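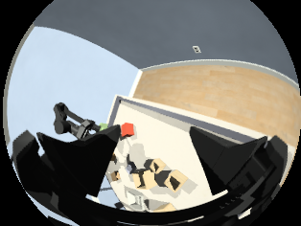
The wrist view, red cube by the left finger.

Tue 8 March. Workshop shuts in 14 minutes and the thing still wants the red one.

Not the tan box. I've typed tan box. I've typed it in capitals, like that helps.

Kettle on. Kettle off - no milk. Back to the bench.

Wavgate was meant to be a weekend job. Two arms, build them in the sim first, then for real in the shed at Miltilcombe. That was October. The real ones are still in bits under the bench, motors in a biscuit tin, and I've missed 4 rent days telling the landlord they're nearly done.

Left arm I call Tanabe. Right arm is Liton. Liton is the stubborn one.

Run 13. Fingers wide. I'm holding my breath at a laptop, which is no way to spend a evening. 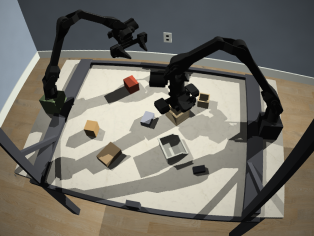

Down, I said. Down a bit more. Stop there - dont close yet.

Rain on the roof. Somebody upstairs dragging chairs about. I had the offset wrong, I think, the wrist one, a minus where I'd wanted a plus. Since October. All those nights swearing at Liton and it was me.

Changed it. Saved it. Lights going off down the corridor, one bank then the next.

Sorry, I told the screen. Pressed go.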